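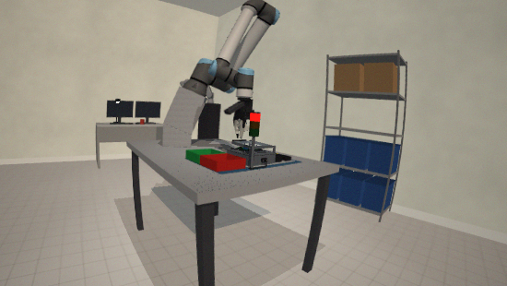

For most of this winter I worked on one question: how much can a simulated test cell tell us about errors in the placement of a part, before we touch the real cell? My method is simple, and I will try to explain it in simple words. We take one task, putting a small board into a test fixture, and we repeat it in simulation with small changes each time. The gripper hangs above the fixture with the fingers pointing down, the signal light on its thin pole stands very close to it, and this closeness is exactly what made the task interesting for me. A planner that looks only at the target will be happy to pass through the light.

I call the method Misel. The name has no meaning, it was free and it was short. The task model came from Kibet Langat, who built the cell in the simulator before I joined, and who had the patience to answer my questions about why every frame is measured from the corner of the table and not from the base of the robot. I still think the base would be better. We did not agree on it and we stopped discussing it.

The usual way to test a placement routine in simulation is random variation. You move the fixture a little, you rotate it a little, you run the routine, you write down if the board is seated or not. With 1,000 runs you get a nice percentage. The problem is that the percentage says very little about where the failures live. In our first batch almost all runs were successful, and the failed ones were spread in a way that looked like noise. I spent too many evenings looking at that plot.

Misel does the variation in two steps. In the first step we run a small random batch of 400 and record the smallest distance between the gripper and anything that is not the board. In the second step we do not sample from the full range any more. We sample near the runs where this distance was small, even when those runs were successful. A success that passed two millimeters from the pole is more useful to me than a success with plenty of air around it.

From the second step we collected 187 failures. After sorting them by contact, they made two clear groups. In one group the finger touched the frame of the fixture on the way down, because the rotation of the fixture was larger than the clearance allows. This one we expected. In the other group the wrist turned the long way before the descent, and the gripper swept toward the signal light. This happened only when the starting position was over the trays and the fixture was moved toward the back of the table. In the random batch we had this case also, but only a few times, and we took it for bad luck.

The correction was not very scientific. We added one intermediate point above the fixture and a limit on the wrist joint, and the second group disappeared from the repeated test. The first group stayed, of course — no path can help when the opening is rotated too far for the fingers.

I want to be careful about what these results mean. The contact model in our simulator is stiff, and the board does not bend. In the real cell at Drorari the boards bend a little, and the operators there know this better than I do. We have compared only 10 placements between simulation and the real arm so far, with the fixture in its normal position. The final position of the board agreed well. For the rotated cases I have no real data yet, so please do not quote me on them.

There is also a weak point in the method which I did not solve. The second step trusts the first one. If the small batch never comes near a certain obstacle, Misel will never look there. Pacheco, the older tool in our group, covers the full range evenly and does not have this blindness, but for the same number of runs it found fewer of the wrist failures. Maybe the right thing is to mix them and keep a part of the budget for plain random runs. I have started to try this, with one quarter of the runs kept random, and I do not know yet if one quarter is a lot or a little.

Next on my list is the tray side of the task, where the gripper picks up the part. I left it out until now and assumed that the grasp is always perfect, and I am sure a reader has already noticed this. When the scripts are clean enough I will put them on the Briron page together with the table of contacts.

If you work with placement tests and you have a better distance measure than mine, write to me. I use the minimum over the whole path, and I suspect that it gives too much importance to one short moment.

14 shares · 3 comments

Contact me by the form | © 2024 All text by the author | Back to top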